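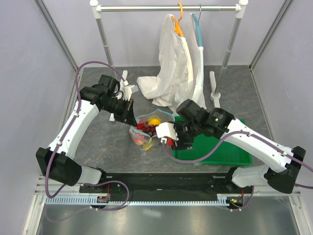

Week 6: Why Your Shirt Wrinkles (and What Hanging It Up Does)

Courses > Textiles and Clothing > Fabric Care > Week 6 Notes

Filed under: Lecture Notes, Laundry & Care

Okay, these are my notes for the class on wrinkles, typed up a little more neatly than what I scrawled on the board. If you missed it, get the fiber chart from Anikó Virág, because I'm not going to redraw it here and she copied it down better than I drew it.

Start with what a wrinkle is. Cotton is made of cellulose, which is long chains of sugar units lying side by side, and the chains hang on to each other with hydrogen bonds. Those bonds are weak one at a time, but there are an awful lot of them. When you fold or crush a cotton shirt, some of the chains slide past each other and then grab on again in the new spot. Now the fiber thinks the bent shape is its shape. You've got a wrinkle!

Water loosens this up. It gets in between the chains, the bonds let go, and the fiber can move. Take the water out again and the bonds close up wherever the chains happen to be. So the shape a cotton shirt is in while it dries is pretty much the shape you're stuck with until the next time you wet it or steam it. If it dries in a ball at the bottom of a basket, well, you know what you get. (Rory Hepburn asked if this is why bed hair happens. Sort of, yes. Hair is a protein and not cellulose, but hydrogen bonds are in on that one too.)

Heat helps by letting everything move faster, and an iron adds pressure on top. That's why a steam iron beats a dry one on cotton and linen – you get the water, the heat and the weight all in one pass.

Different fibers, different stories

Linen is cellulose too, but stiffer, and it creases if you look at it funny. I love it anyway.

Wool is springy. The fiber has a natural crimp, so it tends to pull itself back, and a wool jacket left overnight in a steamy bathroom will often look better in the morning. Don't press it hard, though, or you'll get that flat shiny patch.

Polyester barely takes up water at all, so your everyday damp-crumple doesn't bother it much. What does set it is heat. Leave a polyester blouse squashed in a hot dryer and the creases can be a real pain to get out.

Rayon is cellulose again, and it gets weak when it's wet. Go easy on it and please don't wring it.

Line, hanger or flat?

We argued about this for a good chunk of the hour, so let me try to put down where we landed.

A woven shirt does well on a hanger. The weight of the damp cloth pulls the creases down for you, and that works best if the cloth hangs free for its whole length. If the hem piles up on something underneath, that part isn't being pulled on at all, and it'll dry in whatever folds it landed in. Raise the bar or move the shirt.

Knits are another matter. A knit is loops, and loops stretch, so a heavy wet sweater on a hanger grows longer and gets those little bumps at the shoulders. Dry sweaters flat on a towel. A light T-shirt is usually fine on a hanger if you spin it well first. Kofi Mensah hangs his over the bar by the middle, and I have no objection except for the line across the chest.

Leave some space between things. Air has to get past the cloth to carry the moisture off, and two damp shirts pressed together take forever. They can go sour-smelling too, which means washing them again.

Also – shake! A good hard snap when the shirt comes out of the washer, then do up the top button and run your hands down the front placket and the collar. I got a fair bit of eye-rolling over this but it saves me most of my ironing.

A word on wrinkle-free finishes

These are resins that tie the cellulose chains together with cross-links, which are much stronger than hydrogen bonds and don't care about water. The chains can't slide as far, so they spring back. The catch is that the cloth gets weaker and can feel a bit stiff, and it tends to wear out sooner at the collar and cuffs. We'll come back to this with the finishing chapter, so just get the basic idea for now.

For next time

Wash 2 pieces of the same plain cotton. Dry one on a hanger and one scrunched up in a bowl, then bring both in, un-ironed. Label them on masking tape. Éabha Mac Suibhne has the spare cotton if you don't have any at home, and Theophilus Dogbe still has my good scissors, so Theophilus, if you're reading this, bring them back.

Reading is the section on moisture regain, up to the table on page 58.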